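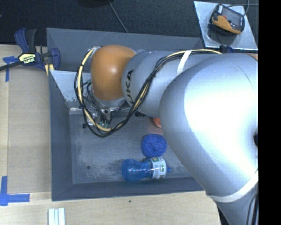
KUKA arm over the gray bin, with the blue bottle and the round scrubbing pad on the bin floor.

Bin picking: perception and planning stack

This page covers the software side of the Druncombe cell. Benedek Bodnár maintains the planner; Colette Huet maintains segmentation and grasp scoring. Both run as separate processes and exchange messages through Rultum, our in-house middleware.

Segmentation. Transparent plastic returns sparse depth, so bottle masks come from the color image and the missing depth is filled by a plane fit. Labels and caps help anchor the fit.

Grasp scoring. The scorer proposes 44 candidates per cycle and passes the best 6 to the planner. Candidates on soft or mesh-like surfaces get a lower approach speed.

Planning. Bin walls are modeled as sloped planes with a fixed margin. The hose and cable bundle on the wrist is modeled as 3 capsules attached to the last joints. Before this was added in June, wrist rotations near the walls were limited by hand.

Recovery. If no candidate has a valid path, the arm retreats to its view pose and segmentation runs again. After 3 failed cycles the task stops and writes a log.

Log format and replay tool: see the Durner pages. Configuration files are kept with the planner source.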